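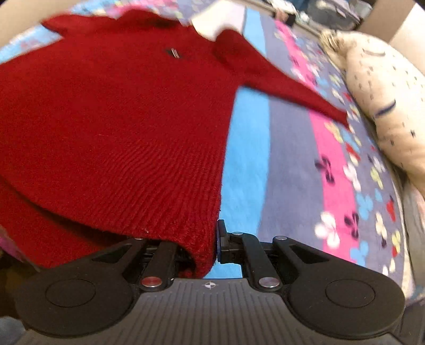

Hand-held gripper on the ribbed hem of a red sweater, garment handling demonstration, Irndale.

MINUTES OF THE JUNE MEETING, AUTOMATION WORKING GROUP

1. Opening
The chair called the meeting to order at 1:40 p.m. The minutes of the previous meeting were approved with one correction to the spelling of Dreker.

2. Report on the Irndale visit
Members who attended the Zirnon demonstration at Irndale gave a verbal report. The session dealt with the handling of clothing on a bed. Members noted that knitwear was worked on top of a striped, flower-print blanket, and that the fingers must take hold of the knit without also taking up the fleece. The group asked that Zirnon supply its written notes on grip force.

It was noted that Zirnon has logged 3,262 handling records to date, of which 3,212 have been checked. The remaining records are to be reviewed before the next meeting.
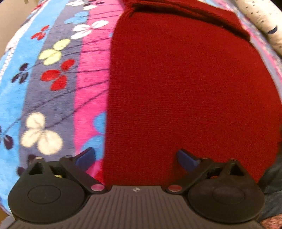

3. Open day
The group agreed to hold the open day in the Chevalier building. Attendance will be limited to 400, with no more than 40 visitors in the demonstration room at one time. Dreker will be asked to confirm the room layout.

4. Other business
A request for additional storage was deferred.

The meeting adjourned at 3:15 p.m.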